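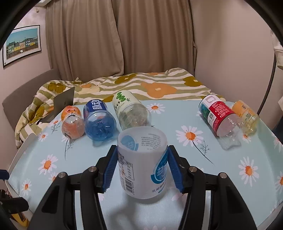
Osumow wrote to us the morning after the visit to ask whether the bottle handling could be shown to a second group before the summer, and whether people could have a longer turn next time. We were delighted to get that message, and it's a good place to begin this report, as the visit took up most of our effort this quarter and most of the grant money we spent.

As you'll remember from the plan, Kestitum was funded to take its hand-held grippers out of the workshop and let people try them in the kind of room they live in. The work at hand is ordinary tidying: picking up empty drinks bottles of different shapes from a low table with a patterned cloth. We agreed with you in January that the visit would go ahead at Hotham even if the arm itself wasn't ready to travel. It wasn't, so we went with the grippers alone and talked about the arm with the help of a few short clips.

I'm very glad we went. We had 9 visitors booked for the afternoon and all of them came, including two who had told us beforehand that robots weren't really their thing. We started at two o'clock and meant to finish by four, and we were still there at half past five, with people asking for one more go (and one of them teaching another how to do it, far better than I had).

What the visitors did

After a short talk, each visitor spent time squeezing the handle with nothing in the jaws, just to get the feel of it. Then they moved on to the bottles. We asked for three things: pick one up lying down, pick one up standing, and set it back down without knocking its neighbours. The last of these was by far the hardest and it led to the best conversations of the day. Several people found they were leaning in from the side where they would normally reach straight over, and they wanted to know whether the arm would have to do the same. It would – and we've now added that to our list of movements to record.
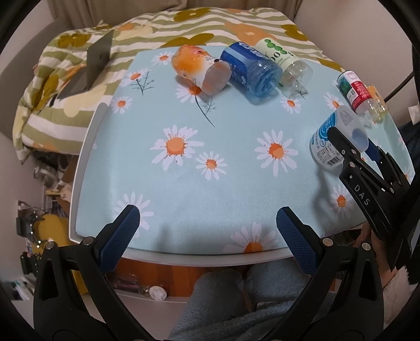
Bottle handling at Hotham, with the near gripper open.

We also learned a lot about labels and colours. One visitor asked how a machine could tell a clear bottle from the cloth behind it, which is a question our own team argues over most weeks. We gave a fairly honest answer, namely that it often can't yet, and that seemed to go down better than any of the clips.

What went less well

The talk was too long. I cut it from 20 minutes to 8 in my notes and then filled the gap with chat. The handout from Gaber arrived in a type size that people struggled to read, so we read the main parts aloud, and a larger version is being printed now. We had also allowed only one break, and hands do get tired on the handle. Next time there will be a break after each round.

Money and numbers

Travel and printing came in under what we'd set aside. The room cost a little more because we overran, and I've moved the difference across from printing, which your guidance lets us do. We collected roughly 100 usable pick-ups over the afternoon, well short of a proper training set but plenty for checking that our recording steps work away from the workshop.

Next quarter

We'd like to say yes to Osumow and run a second visit with the same table and a wider choice of bottles, plus a few cartons if we can manage them. Gaber has offered to lend us a taller table so that people can try the work standing up. We would need your agreement to move the arm demonstration back by 3 months, and I'll send the revised timetable with the spending sheet.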